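4.2 Set-up and upkeep of the simulated cell

The simulated cell is a copy of the two-arm cell in our laboratory at Drerport, and it was made before any of the policies in Section 5 were trained. We describe it in some detail, as several choices which looked small at the beginning had a clear effect on the later results.

The base frames of both arms were measured first. On the real cell this was done with a pointed tool held in each gripper, which was brought to 14 marked points on the table top. The same points exist in the simulated table as invisible markers. The two sets of points were then fitted by least squares, one arm at a time. When the fit of one arm is repeated, the fit of the other must be repeated too, otherwise the error between the arms grows although each arm alone seems correct. We learned this in December, when only the left base was corrected after a change of its mounting screws, and the handover trials failed until the right base was also fitted again.

The table is a plain body with one friction value for the whole surface. The parts are rigid bodies. For contact, the teeth of the gears are kept in the collision shape and are not replaced by a cylinder. This makes the simulation slower, but with cylinders the gears slide into place too easily, and a policy trained in this way pushes too hard on the real parts. The central holes are also kept open in the collision shape. An early version used the convex hull, where the holes are closed, and the mistake was hard to find: the rendered picture was made from the full mesh and looked right.

Images are rendered in greyscale. The floor carries a grid, which has no role in the task but helps the operator to see quickly whether a camera has been turned by mistake after an edit of the scene file. Two of the rendered views are given in Figure 4. 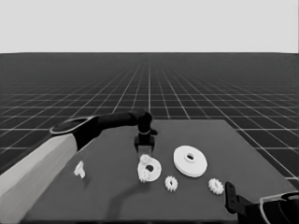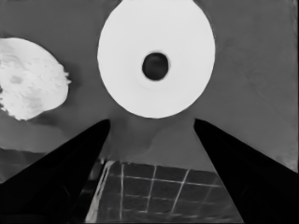
Figure 4. Greyscale views rendered in the simulated cell. First view: the arms at the table, with white parts, gears among them, on its surface. Second view: from above, with the black gripper fingers pointing towards a round white object with a dark central hole.

The gripper camera needs more care than the others. Its position relative to the fingers is stored as a fixed transform, and an error of a few millimetres in this transform moves the fingertips visibly in the image. On the real cell the camera bracket becomes loose with use, so the transform is checked every 40 hours of operation. The check is simple. The fingers are closed on a gauge block, an image is stored, and the edges of the fingertips are compared with the rendered edges in the same joint position. If the difference is larger than the limit, the bracket is tightened before anything is changed in the software. It is tempting to do it the other way round – the transform is only one line in a file – but then the simulation follows a loose bracket and the next check fails as well.

Finger opening was a second source of error. The driver reports the opening as a motor position, and the relation to the distance between the fingers is not quite linear near the closed end. We use a table of measured values with linear interpolation. The table was prepared by Danica Urban and is valid only for the finger set now mounted. After a change of fingers it has to be measured again, and the old table is kept under its own version number.

All changes of the cell, real or simulated, are written in one log. Each entry has the name of the person, the file or the screw that was touched, and the result of the next check. At the time of writing the log has 706 entries. Most of them are of no interest, but when Marek Brabec looked for the reason of a slow loss of accuracy in the insertion task, the log was enough to find it: the friction value of the table had been raised for a test with other parts and was not set back. Since then the start script compares the scene file with the last approved version and stops if they differ. An operator can pass over this stop with a written comment, and the comment goes into the log.

Lighting was left constant during the upkeep checks. Its variation during training is treated in Section 4.3.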